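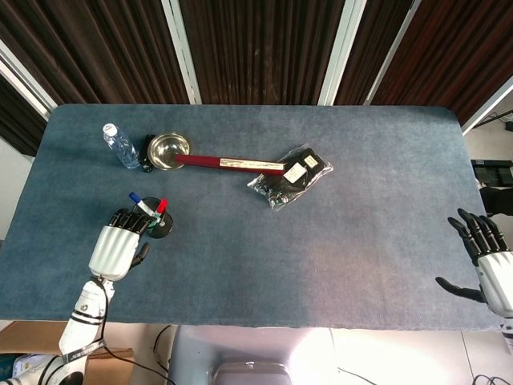 **Figure 3.** Felt-covered table with a steel bowl, a plastic bottle and a pen holder.

### 3.2 Surface coverings and perceived noise

Clatter from objects set down on hard tabletops is a common complaint in shared study rooms. We compared three coverings: a blue-gray felt (cf. Figure 3), a cork sheet sold as Vellell, and a thin rubber mat from Rundix. Bare tabletops served as the control. Each covering was glued down at the edges and left for one week before testing began in September.

Participants (n = 53) sat at a neighboring table and read a text of 550 words while an assistant set down metal and plastic objects at fixed intervals. They then rated annoyance on the scale of Khattak, with the wording left unchanged. Sessions held on Friday were dropped from the analysis, as ventilation in the building ran at a higher setting on that day.

Felt received the lowest annoyance ratings, followed by cork. The rubber mat did not differ from the control for plastic objects but did for metal ones. Reading time showed no effect of covering. Of the participants, 36 reported that a single loud impact bothered them more than repeated soft ones, in line with the pilot study at the Erraji site. Wear of the felt is treated in Section 3.4.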